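Waste sorting at the source

Waste sorting at the source, also called source separation, is the practice of dividing household or workplace trash into separate streams before it is collected. It differs from mixed collection, in which everything is picked up together and divided later at a plant. The usual streams are paper, metal, glass, food scraps and a remainder that goes to landfill or incineration.

History

Ash and kitchen scraps were kept apart in many towns long before modern recycling. Ash went to brickmakers or onto roads, and scraps were fed to pigs. The habit faded when coal stoves disappeared and packaging became the larger part of household trash.

In Orkdale, separation came back with a trial on 44 streets. Each house received a set of containers and a printed card. The trial used four streams at first. Glass was later moved to drop-off points after complaints about noise on early rounds.

Methods

Systems are either curbside or drop-off. Curbside systems collect more material, but cost more per stop. Drop-off systems depend on people carrying their waste to a shared site, and the material tends to be cleaner.

Food scraps are the hardest stream to manage. Liners made of paper tear when left too long – those made of compostable film hold up better, but not every composting site accepts them. Orkdale moved to weekly food collection in February, while the remainder stayed on a two-week schedule.

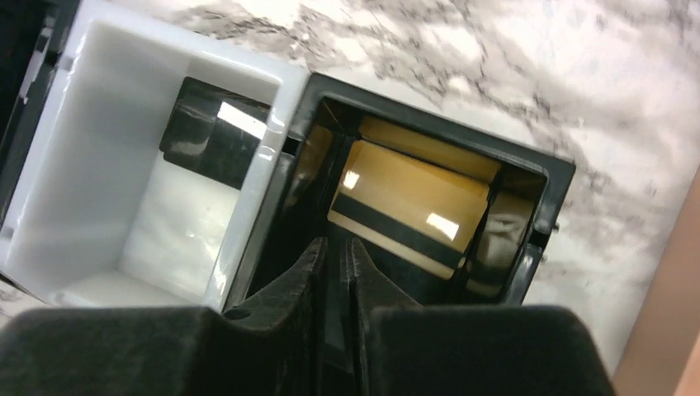
Contamination is the main measure of how well a system works. It is the share, by weight, of material placed in the wrong stream. A survey by Krisztina Orbán put contamination in the Orkdale paper stream at about 33 percent in apartment buildings, with greasy food boxes the most common cause. Houses with their own containers did much better. The neighboring district of Watwood, which has few apartments, did not take part in the survey.

See also: Composting, Landfill, Deposit schemes

Last updated: 28 Dec 2021

Filed under: Household | Waste and recycling

Comments (3)

marl_t: Are pizza boxes paper or remainder? My card says paper but they left it behind twice.

Jo B.: Paper if it's clean, remainder if there's grease on it. I tear the lid off and recycle that half.

greenstep: The part about pigs is right, my grandmother still had a scrap pail by the back door.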